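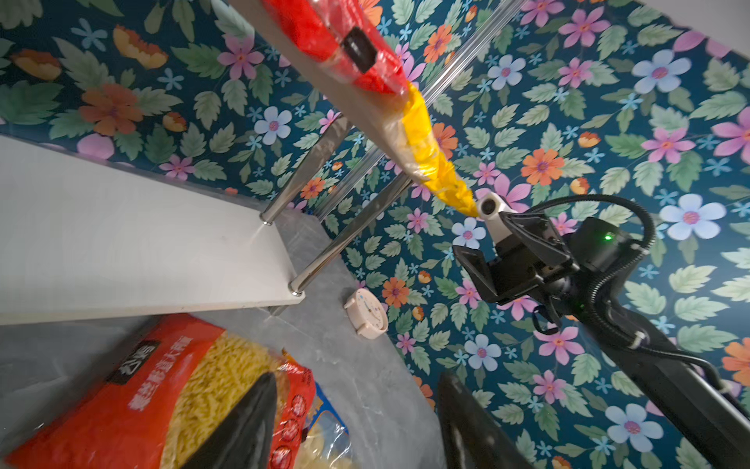
Two-arm cell: wrist cable loops and rail wiring, request for views

Posted by orkosness_cell2
Replies: 6 – Views: 541

Good morning to all members. I am responsible for the upkeep of the two-arm shelf cell at Orkosness and should be grateful for advice on cable routing. The arms share one slotted aluminium rail at the front of the enclosure. The task is shelf stocking with bags and long packets of pasta, on a two-tier white shelf.

Each arm carries a wrist camera, and the camera cable is taken back along the links with small white clips. A free loop is left above the wrist so that the joint can turn fully. On two occasions in March the loop on the right arm caught the lower board when the arm reached in at an angle, and the camera had to be realigned afterwards. I propose to shorten both loops by 19 mm and to add one further clip per link. Does any member see an objection?

Posted by talska_maint

I would advise against shortening the loop before the full wrist rotation has been tested with the power off. Our team at Talska removed slack from a similar pair of arms, and the connector at the camera end failed after 600 cycles. The replacement was not expensive, but the recalibration occupied most of a working day.

The position of the shelf deserves attention first. If it can be moved a little towards the back wall, the loop may never meet the board at all.

Posted by I. De Haan

I must respectfully differ from the previous reply. Moving the shelf alters every taught position and invalidates earlier recordings made in the cell. A clip costs almost nothing and can be removed again.

My recommendation is as follows. Support the elbow by hand, turn the wrist slowly to each limit, and mark the cable with tape at the point where it first becomes taut. Allow a modest margin beyond that mark and fix the new clip there. The camera connector should carry no load at any point in the movement.

Ineke De Haan
Menasico

Posted by orkosness_cell2

I thank both members. The shelf must remain where it is, as the hook rack on the bar above it is used as a reference when the cell is reset.
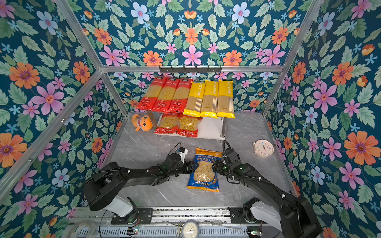
The soft bags present a further difficulty. When a bag lies flat on the marble-patterned top, both grippers have to come in low from either side, and it is in this posture that the wrists are turned furthest. I shall therefore carry out the test described by Ms De Haan with the arms in that position, as well as at the upper shelf.

Posted by acuna_bench

May I raise a separate matter. The original post mentions the rail but says nothing of the wiring upon it. At Acuña we do not permit loose leads or bare circuit boards on a rail that carries arm bases. If a board must remain near the arms, it should be placed in a closed box and fastened down. I would regard this as more urgent than the loops.

Posted by talska_maint

I agree with acuna_bench as to the boards. I remain unconvinced about the additional clips. Every clip is another point at which the cable is bent, and we found wear at the clips sooner than at the loop. I would ask that the cable be inspected at each clip once a week for the first month.

Posted by orkosness_cell2

Both points are accepted. The boards will be boxed and the leads tied into the slot of the rail before any change is made at the wrist. The right arm will be altered first and the left arm kept as it is for comparison. The weekly inspection will be entered in the cell log, and I will report the measurements in this thread, including the length at which the cable became taut.

12 people found this thread useful
Shares: 3

Related threads
Cleaning wrist camera lenses without disturbing the focus
Rail bolts working loose under two arms
Gripper fingers slipping on soft plastic bags
Labelling both ends of a power lead
Reset checklist for small enclosed cells (105 replies)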